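Fitting out Darnside: an interview with Yusri Gunawan

By Irfan Gilani
September
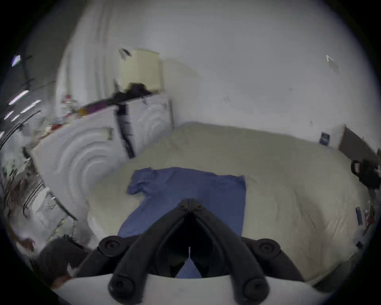
Yusri Gunawan has managed building projects for Wamach for most of his working life, and for the past few years he has spent it on one site. Darnside was a cold store and a row of offices when the firm took it on. It is now 117 flats in 3 blocks, with the last block due for handover before the winter. Gunawan did not want to talk about the outside of the buildings, which has been written up elsewhere. He wanted to talk about the rooms. A bedroom, he said, has to take a bed with a duvet on it and a tall white wardrobe beside it, and the doors of that wardrobe have to open. "You would think that gets checked at the start. On a lot of jobs it gets checked when the furniture van is outside."

We met in the site office at eight in the morning, before the daily briefing. A set of floor plans was taped along one wall, with most of the ground floor of the third block marked in green and the top floor still blank.

His part of the work starts with what he calls the room schedule. It is a long table with one line for every room in the scheme, giving clear floor dimensions, door swings, socket positions, radiator lengths and ceiling heights at the lowest point. The architects, Ashour, produce the first version. Wamach then goes through it with the trades.

"The architect's figure is wall to wall on the drawing," Gunawan said. "Then you put plasterboard on it, and skim, and a skirting board, and on an outside wall you've got insulation as well. By the end you can be 29 millimetres short of what it says, and if somebody has drawn a wardrobe in there to the exact size, it doesn't go in."

I asked whether that had happened at Darnside.

"In the first block, yes. Two bedrooms on each floor on the north side. We found it after first fix, so the sockets were in and the boards weren't. It could have been worse. We moved a stud wall over into the hall, and the hall could stand it."

The cost came out of the contingency sum, and he had to explain it to the client at the next monthly meeting. He said the meeting was short. The client wanted to know if the same mistake was in the second block, and he was able to say that the drawings had already been changed.

After that the team built a trial flat. One flat in each block is now finished well ahead of the rest, down to the paint and the door furniture, and everyone who has a part in the job walks through it. Electricians tend to notice the kitchen. The client's letting staff notice storage. Gunawan himself goes in with a tape and measures the same things each time, beginning at the front door.

"People ask why you'd spend the money when the building's still got scaffolding on it. But the joiner tells you in there that he can't get his drill into the corner to fix the boiler cupboard. You want to know that once. You don't want to know it on every floor."

The trial flats also settle arguments about finish. Darnside has a written standard for paintwork and for gaps around doors, but he finds that a written standard is read differently by the person who does the work and the person who pays for it. Now both sides sign a sheet inside the finished flat, and that flat stays locked until the block is handed over. If there is a disagreement on the fourth floor, they go down and look.

Deliveries have been the hardest part of this year. There is only one gate, on a narrow road with a bus stop, and lorries are not allowed to wait. Wamach rents a yard from Rultodero on the far side of the railway, and materials go there first and come across in smaller loads. Kitchens are packed by flat and not by type, so that one pallet holds everything for one front door.

"It's slower to load and quicker to unload," he said. "I'd take that. The unloading is where you've got six people standing about."

Each pallet has a number, and the number matches the line in the room schedule. The schedule has grown to more than 3000 lines with all the later additions, and one person in the office looks after it full time. Gunawan won't let anybody else edit it. Changes go in on a form by midday and the new version is out by four.

I asked what he would do differently on the next scheme.

"Lifts," he said. "We got the lifts running too late in block one and carried boards up the stairs. It marks the walls and it wears people out. In block two we had one lift boarded out and working before the plasterers came, and I'd write that into the programme from day one now."

He would also bring the letting staff in sooner. They asked for a shelf over the washing machine space in every flat, and by then the first block had been tiled. The shelves went into the second and third blocks, and the first will get them as flats become empty.

The briefing was due by this point and the foremen were coming in. Gunawan still had the top floor to talk through with them, where the roof slopes down over the end bedrooms and the ceiling height has been measured again. The new figures were on his desk, waiting to go on the schedule.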